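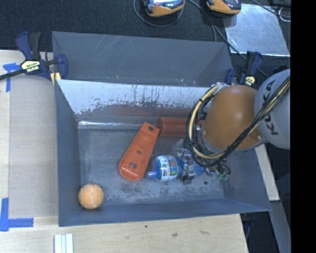
4.2 What players did with the daily gift

I went into this part of the study expecting the gift button to be boring. Every social game has one, you tap it, your friend gets a bag of seeds or a spare life, and you both move on. We only logged it in the first place since Jaltik, the farming game we worked with, already kept those records and it cost us nothing to ask for them. Then Tshepo Sibiya started reading the interviews and came back with a stack of notes that were almost all about gifts (and hardly anything about crops!), so the plan for this section changed.

We had 220 players in the sample, all of whom had kept a farm going through September. Each of them could send one free gift per friend per day. The gift had no cost to the sender and was worth very little to the person getting it. A bag of seeds sells for 2 coins, and a basic fence costs 200, so you can see that no one was getting rich this way.

And still people cared a great deal. One player told us she sent her gifts before breakfast, in the same order every morning, and felt bad all day if she skipped her aunt. Another kept a list on paper of who had stopped sending back. He didn't unfriend them, he just moved them to the bottom of the list and let them wait. I liked him a lot.

Figure 1 plots gifts sent against gifts returned for each pair of friends over the month. Most pairs sit close to the diagonal, meaning that people gave back pretty much what they got. The points well off the line are the ones we followed up on, and we talked to 15 of those players at length. Several were parents sending to grown children who had quit the game months earlier and never said so. One of them knew perfectly well that her son had quit. She kept sending anyway, "so he'll see the little number if he ever opens it."

Figure 1. Gifts sent and gifts returned, by pair of friends, Jaltik sample. Pairs with no gifts in either direction are left out.

I should say something about Trekever, the second game, where the same button works differently. There you have to ask for a gift before anybody can send you one, and the players we spoke to mostly hated asking. They called it begging, or nagging, and a few had made a second account to ask themselves. We don't have full logs for Trekever, only the interviews, so I can't put the two side by side in a chart and I'm not going to pretend otherwise.

What I would take from this is pretty modest. Earlier work on gifting in social games tends to treat it as a way to pull new players in, and I'm sure it does some of that. Our players talked about it more like waving at a neighbor. Whether that holds for games with a paid gift, I don't know. The shop in Jaltik added one after our data ends, and section 5 comes back to it.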